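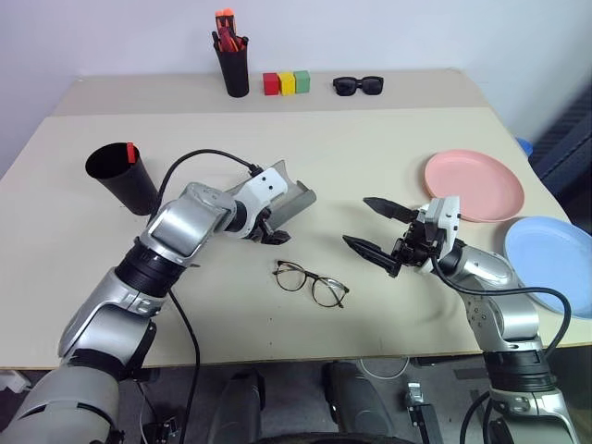

2020-01-09

So I'm nine days into my no-spend January and I've already got opinions! The rules are pretty simple. Groceries, rent, gas and the vet are fine. Everything else waits until February, including the little stuff I never used to count, like gum at the register or a two-dollar app I'll open once.

What got me started was adding up December. I sat down with my bank statement and a bowl of cereal and found I'd spent 762 dollars on things I couldn't name without looking them up. Some of it was gifts, sure, but a big chunk was me being tired at 11 p.m. with my phone in my hand. I bought a milk frother. I don't drink coffee at home.

The first few days were easy because I was feeling smug. Day five was rough. My friend Sơn Trình wanted to get noodles after work and I had to ask if we could eat at my place instead (he was very nice about it, and he brought the good chili oil). We had eggs and rice and watched half a movie, and I think I liked it better than going out - it was way quieter, anyway.

I've also been unsubscribing from store emails like crazy. I'm up to 40 so far and they still keep coming. One place sent me a "we miss you" coupon less than an hour after I left the list!

The plan is to put whatever I save toward the car, which needs new tires before I drive to Woltby in the spring. The shop quoted me 300 for the pair in front. I'm keeping a wish list on the fridge too, and anything still on there in February I'm allowed to think about. Right now it says slippers, a better can opener and a lamp for the hallway. I already crossed off the lamp and then wrote it back in this morning.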